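From: Facilities and Workplace Services, Hikwood
To: workplace-list
Subject: Re: [workplace-list] Desk surfaces and compartment trays, Arnesach building

Dear colleagues,

Thank you for the comments received on the draft desk guidance. We reply below to the message from the Dirkeo office, which raised the points most often repeated by others.

> Our section has read the draft and has two concerns. The first is the
> rule that small parts and cards must be returned to the store room at
> the end of each session. For people who use the same pieces every day
> this means a good deal of walking. Could a tray be kept on the desk?
>
> The second is the condition of the desks. Several of the pale tops
> have chips along the edge, and we would like to know whether these are
> to be replaced before the move or reported one by one.
>
> Workplace contact, Dirkeo office

On the first point, we agree. The final text will allow one compartment tray per desk, to stay out overnight, provided that it holds only items in current use. Cards, small modules and handheld devices should have a place in the tray or beside it, and should not be stored under a laptop. Trays may be requested from the Arnesach store room using the ordinary form. The store holds 1,147 at present, so no section should need to wait.

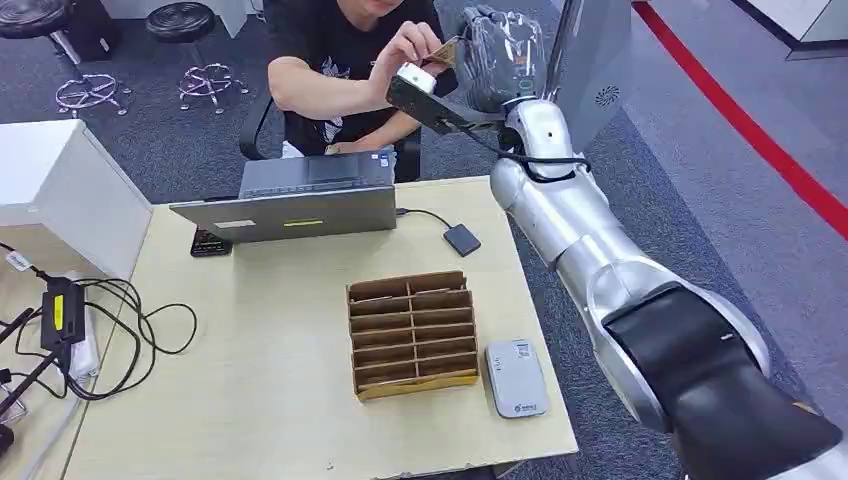
A desk in use, with laptop, compartment tray and small electronics.

On the second point, chipped edges will be dealt with as follows. A desk with small chips along the edge remains in service and need not be reported separately - it will be recorded at the next inspection. A desk with a split, a loose panel or a sharp edge should be reported at once and taken out of use. Where two tops stand side by side, please also check the seam between them. If one top sits higher than the other, the legs can be adjusted by the building team on request.

Cuautle has asked whether cables may cross from one desk to the next. They may, if they lie flat and do not hang over the front edge where a person is seated. Chairs with armrests should be able to move back freely without catching a lead.

The budget line for replacement tops is 2,000 for the year, of which 1,000 is set aside for the Arnesach building. Requests above that amount will be carried over.

The revised guidance will be sent to this list in June. Further comments should be sent to the list and not to individual members of staff, so that all offices may see the replies.

Yours faithfully,

Facilities and Workplace Services
Hikwood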